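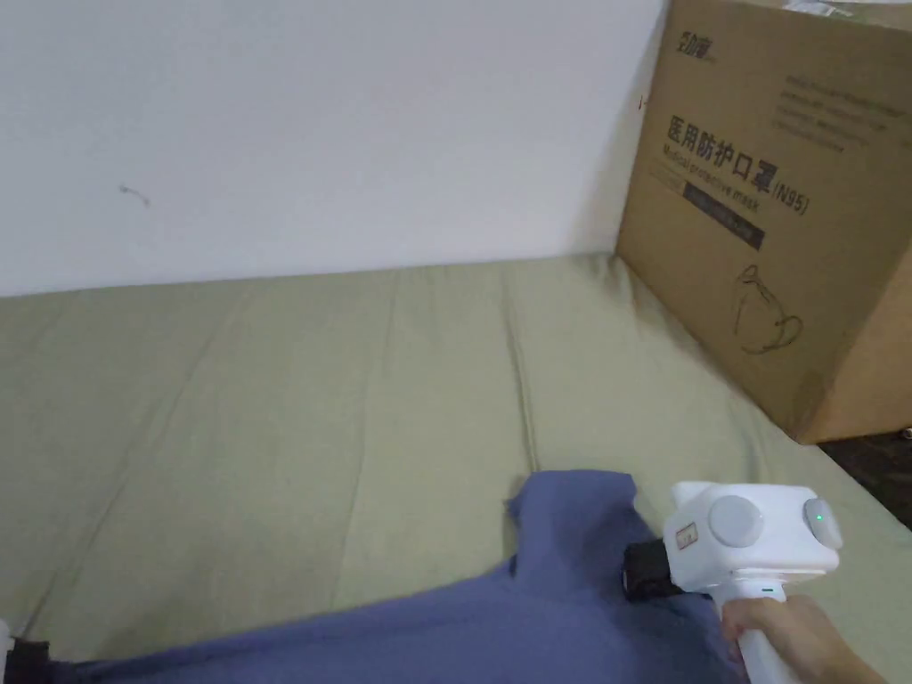
Manouchehr Mohammadi
Senior Lecturer in Tour Operations

Chapter 7
Costing and Timing the Escorted Tour

7.1 Scope of the chapter

The previous chapter dealt with the choice of a route. The present one assumes that the route is fixed, that the overnight stops are known, and that the operator must now produce two documents: a running schedule and a cost sheet. The two are prepared together. A change of departure time may alter the driver's hours, a change in the driver's hours may require a second driver, and a second driver needs a room at every stop.

The term "escorted tour" is used throughout for a journey in which the same tour manager travels with the group from the first meeting point to the last. Tours that use a different local guide at each stop, with no manager on board, are treated in Chapter 9. Private departures for a single family or party follow the same method, but the fixed costs are shared among fewer people and the selling price is usually quoted for the whole party.

7.2 Fixed and variable costs

A fixed cost is one that does not change with the number of passengers, within the limits of the vehicle. Coach hire, fuel, tolls, parking, the manager's fee and the rooms and meals of staff all belong here. A variable cost is incurred once for each passenger. Hotel accommodation, entrance tickets, included meals and porterage are the usual entries.

Some items do not fall neatly on either side. A museum may charge per head up to a certain group size and then require a second guide. A river crossing may be priced per vehicle on weekdays in summer and per passenger at other times. Such items are called stepped costs. They should be entered on a separate line of the cost sheet with the step shown beside the figure, so that whoever revises the sheet in a later season can see where the price will jump.

7.3 The working load

The cost sheet requires an assumed number of paying passengers, known as the working load. It should be lower than the capacity of the coach. A new operator often sets it too high, and the resulting price covers costs only when the tour is nearly full.

Consider the Galtberg circuit, which will be used for the worked examples in this chapter. The operator, Saler, runs it as a tour of 7 nights in July, using a coach hired from Jorkis with 30 passenger seats. The selling price is 785 per person in a shared room, and 2 hotels are used, one in the valley and one near the pass. The working load is set below the seating capacity, and the margin is calculated at that load. Any passengers above it contribute their full price less their variable costs.

Single travellers need separate treatment. The room rate charged by the hotel is seldom half the rate for a double, and the difference must be recovered through a supplement or spread across the group. Saler follows the first practice. Hassanpour, a smaller operator on the same circuit, follows the second and limits the number of single rooms on each departure. The effect of both policies on the margin is examined in section 7.6.

7.4 The running schedule

The schedule lists every movement of the vehicle with its start time, its expected duration and an allowance for delay. Driving times should be taken from a trial run by coach wherever possible. Times obtained from a car journey are too short on mountain roads, and they leave out the minutes needed for boarding. A full coach with luggage takes considerably longer to load in the morning than to unload in the evening, as bags arrive in the lobby over an extended period.

Comfort stops are entered as movements in their own right. The entry should state the place, the facilities and whether the coach may wait there or must park elsewhere and return. Omission of the last point is a common fault in first drafts.

Meal times are fixed early in the drafting, as restaurants that accept groups generally serve them before 12.30 or after the local trade has finished. Visits are then placed around them.

7.5 Key terms

Working load: the number of paying passengers assumed in the cost sheet.
Stepped cost: a cost that remains level over a range of group sizes and then rises.
Single supplement: the additional charge for sole use of a room.
Positioning run: the movement of an empty coach to or from the point of service.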